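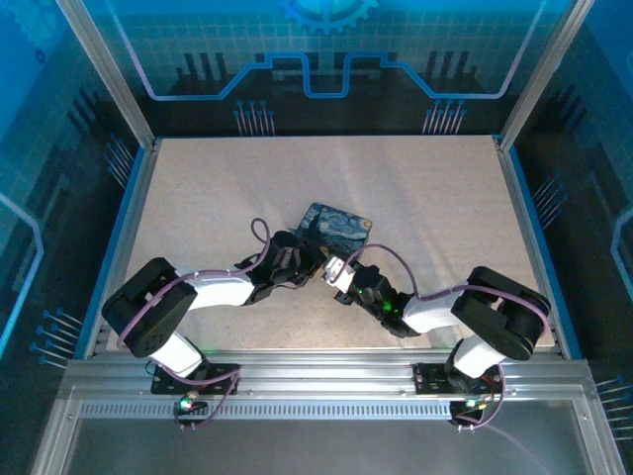 Starry Night card, small square size, rounded corners

We have loved picture cards at Maglaya for years, and this little set may be our favorite yet! Pacita Belmonte picked the paintings herself, and she went back and forth over Van Gogh for most of April before she was happy (the sunflowers lost, sadly). Tuck one into a birthday envelope, prop one up on a shelf, or keep a stack in the kitchen drawer for thank-you notes - they get used up faster than you'd think.

Each set has 13 cards, and you can write on the backs with an ordinary pen. Gel ink needs a minute to dry. Orders of two sets or more ship free from our Nerkcombe shop, and gift wrap is yours for the asking.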